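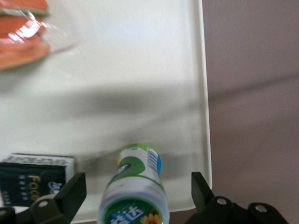

How to Turn a Relative's Army Stories Into a Written Memoir

By Alcides Honorato
Last updated 2018-10-29

My uncle drove a supply truck in the army and talked about it at every family meal I can remember, usually starting in the middle and wandering off before the end. When he got older I asked if I could write it all down. He said sure, how long could that take? It took most of two years, and I loved nearly every bit of it (the maps very nearly beat me, and I'll get to those). What follows is how I'd go about it now, having made a good many mistakes the first time.

You don't need to know anything about the military to do this. I certainly didn't. I thought a battalion was smaller than a company until my uncle put me straight, quite loudly, in front of my cousins.

Before you start

Ask permission, and ask properly. Someone who tells a funny story over dessert may feel very differently about seeing it on paper with his name on it. My uncle wanted one friend's name left out and one whole week left alone, and I wrote both of those down on the inside cover of my notebook so I wouldn't forget. I still don't know what happened that week, and I never will, and that's fine.

Decide who it's for, too. Ours was for the family, which meant I could leave in the long argument about the boots. If you're hoping strangers will read yours, you may need to be a bit harder on the boots.

Step 1. Collect the paper first

Gather everything before you sit down to talk: discharge papers, letters home, pay slips, the backs of photographs, the little address book with half the pages stuck together. Ask brothers and sisters as well. The best letter we had was in my aunt's sewing box in Comivville, and it had been there so long she'd forgotten it was from him!

Put each item in its own sleeve and write a short label on the sleeve, never on the paper itself. Something like "Letter, to Mother, from Zarow depot, February, no year" is plenty. If you don't know the year, say so on the label. I guessed at a few and then spent weeks believing my own guesses.

Step 2. Make a rough timeline

Take a long sheet of paper and draw a line down it. Put in only what a document tells you: the day he enlisted, the training camp, each posting, the day he came home. Leave big gaps. The stories go in the gaps later, in pencil.

Our line had a hole right in the middle where the unit moved from Zarow up to Clirnside, and for a long time I had them arriving before they left. Pencil, please. I can't say it strongly enough.

Step 3. Sit down and record

Keep it short. We found that 88 minutes was the longest session we ever managed, and the last stretch of that one is mostly the two of us discussing soup. A good hour is better for everybody.

Pick a quiet room, put the recorder on something soft so it doesn't pick up every knock on the table, and say the date and both your names out loud before you begin. Then ask small questions. "What was the war like?" got me a shrug. These did much better:

What did you carry in your pockets?
Who slept in the next bunk?
What did the inside of the truck smell like?
What did you do when there was nothing to do?
How did you find out you were moving?

That last one opened up the entire Clirnside chapter, because the answer was that a cook told them, a full day before any officer did.

And then wait. I'm a talker, as you've probably gathered, and I ruined several good silences by filling them. On the recordings you can hear my uncle take a breath to go on and then me, cheerfully, asking about something else. If he seems to be thinking, let him think.

If the talk turns to something painful, you can stop. Switch off the recorder, put the kettle on, and come back to it another time if he wants to. Some things he'll tell you only with the machine off, and you should ask again before any of that goes in the book.

Step 4. Type it up as spoken

Type out each recording within a few days, while you still remember which hand gesture went with which sentence. Leave in the odd grammar and the repeats. You'll tidy later, and you'll want the original words in front of you when you do.

Keep a separate page for army words and nicknames. In our case Kong was a truck, the biggest one in the platoon, and it was also what they called the sergeant who drove it. I had them mixed up for three chapters, and at one point the sergeant was having his radiator drained.

Step 5. Check what can be checked

Memory is a generous thing and it rounds up. My uncle always said there were 600 men at the river crossing. A letter he wrote at the time gave a much smaller number, and when I showed it to him he read it twice and said, "Well, it felt like 600." So that's how it appears in the book, with his number, the letter's number, and what he said about it. I think it's the nicest paragraph in there.

For places, get hold of a map from the right period if you can. Roads move and villages change their names. Trace the route with your finger while he watches and see where he stops you.

Step 6. Write one story at a time

Please don't begin with "He was born in." Choose the story he tells best and write that one first, all the way through, even if it belongs near the end. Mine was the night the convoy took the wrong fork and ended up in an orchard. Once you have that on paper you'll know what the rest ought to sound like.

I gave each story its own chapter and kept them short, up to 14 pages at most. Use his words wherever you can, and when you have to explain something (what a depot does, who outranks whom), do it in a sentence or 2 and get back to him talking.

Step 7. Read it aloud to him

Print it in large type and read it to him a chapter at a time, with a pencil handy. He'll correct you. He'll also remember new things, so keep the recorder nearby and charged.

My uncle sat through the orchard chapter with his eyes closed and I was sure he'd dropped off. Then he said the apples weren't ripe, and that I had to put that in, because they ate them anyway and the whole platoon was sorry for it the next morning.

Step 8. Make copies

A local print shop can bind a small run with a plain cover. Order a few more than you think you need, as cousins appear from everywhere. Keep the recordings too, in more than one place, and give a set to whoever in the family is least likely to lose them. In ours that is not me, so my sister has them.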